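Print this page | E-mail to a friend
Reading time: 3 minutes

Dromton rotating hat rack, two tiers, white: do you need one?

I have a drawer that does a perfectly good job of holding hats, so I came to the Dromton with my arms folded. It is a wire carousel for caps and beanies, sold for countertops and dresser tops, and the text on the box talks about "boutique order at home." I've never once wanted my home to feel like a boutique. My sister has one and swears by it, but she also swears by a banana slicer.

Assembly is two sections of pole, a base and two sets of arms. The leaflet says five minutes and I took 18, most of that on the upper tier, which went on crooked twice before I worked out that the collar has a right way up. The leaflet doesn't mention this. No tools needed, and no spare parts in the bag either, so don't drop anything down a heating vent.

The base is a ring with three spokes running in to the middle. I expected it to tip. Loaded evenly, it doesn't. Loaded the way people really load things – everything on the side nearest the door – it leans, and if you then spin it with any enthusiasm you get a wobble that makes you reach out a hand. Heavy winter hats make it worse. I'd have paid a little extra for a heavier ring.

Soft caps are what it suits best. The thin arms hold up a cloth cap without squashing it, and a cap on this thing keeps the wrinkles it came with. Stiff brims are another matter. They bump into their neighbors on the lower tier, and a full load of baseball caps will not turn freely, so you end up with a rotating rack that you walk around.
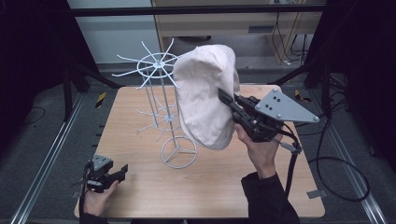
Is it worth buying over a row of hooks? If you own more soft hats than wall space, go ahead, but otherwise the hooks are cheaper and they stay where you put them.

Now, the claims. Dromton says the white coating "resists marks." Mine picked up a gray scuff near the bottom of the pole in the first week of December, and dish soap took off about half of it. The arm ends are smooth enough that I haven't snagged anything, and I tried, with an old loose-knit beanie that snags on air. Credit where it's due.

The turning action is fine for the money. It doesn't glide. There's a faint scraping sound on every turn that I stopped hearing after a few days, though my husband has not.

I also borrowed the Farna, the obvious rival, from Branislav Zeman down the street. It has a wider base and turns better, but the arms are shorter and caps slide off if you brush past. Neither one is a piece of furniture you'll leave to your children.

As for the online ratings, the shop page shows 2,714 reviews, and the ones I read were mostly written the day the box arrived. Wait a month, then tell me how the spinning is going.

Keep it if somebody gives it to you. I'm keeping mine, on the low table by the closet, lightly loaded, with the baseball caps back in the drawer.

Review by Matěj Hájek's former desk neighbor, home and storage pages

Print this page | E-mail to a friend

Contact | © Brultidlow Home Reviews | Back to top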